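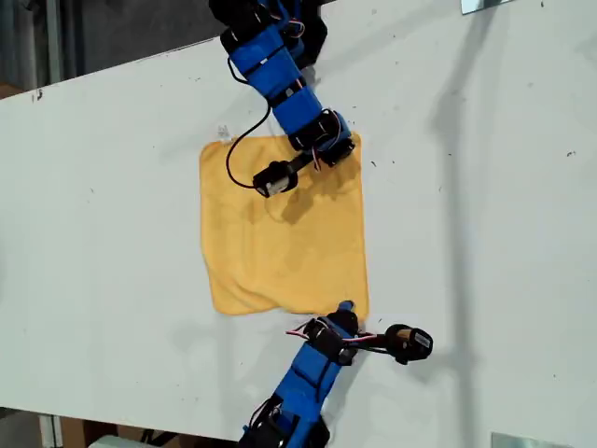

Fig. 9.1 Yellow cloth on a white tabletop.

Chapter 9: Children Who Wear Hearing Aids

Print | E-mail

Most children get used to hearing aids over several weeks. Wearing time starts short and builds up - often during play or a favorite story.
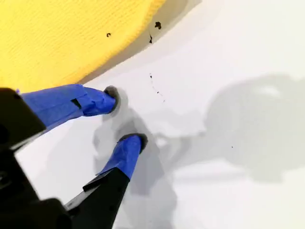
Fig. 9.2 Fine ribs on a yellow surface.

In the Walden class, Vasylyna Sydorenko read aloud each morning from a picture book about a girl with two hearing aids. By May, all 5 children were asking to turn the pages.

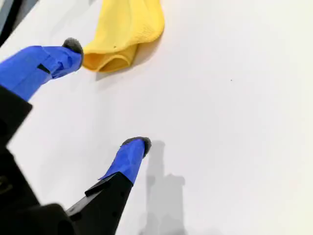 9.1 Talking With Families

Ask parents what words they use at home for the aids. Use the same words in class.

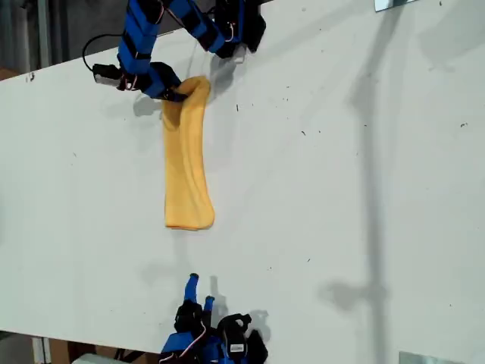 Fig. 9.3 Yellow towel with one end raised.

A list of picture books begins on page 276.

This site uses cookies. Accept | Settings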